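Search articles
Go
Print this page | E-mail this article

Computer case (tower)

A tower case is the upright box holding the main parts of a desktop computer – motherboard, power supply, drives, cards. Usually steel, with one side panel that comes off. For repair work the tower is layed on its side, open side up.
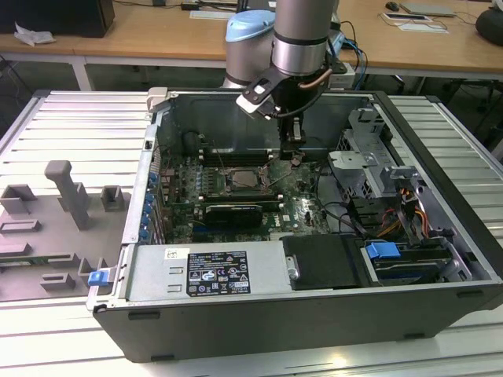
Open tower on its side, with motherboard, drive cage and power supply.

The motherboard takes up most of the floor of the case. Processor goes in a socket, held by a metal retention frame. Memory and expansion cards have slots of their own. Hard drives sit in bays, often with a plastic release handle so no screwdriver is needed. Colored wires bring power from the supply unit.

Opening a case: shut down, unplug, then take off the panel. Dust is best cleared with short bursts of air, fans held still so they dont spin.

See also: Power supply, Drive bay

Last edited 1/30/25 by Intan Kusuma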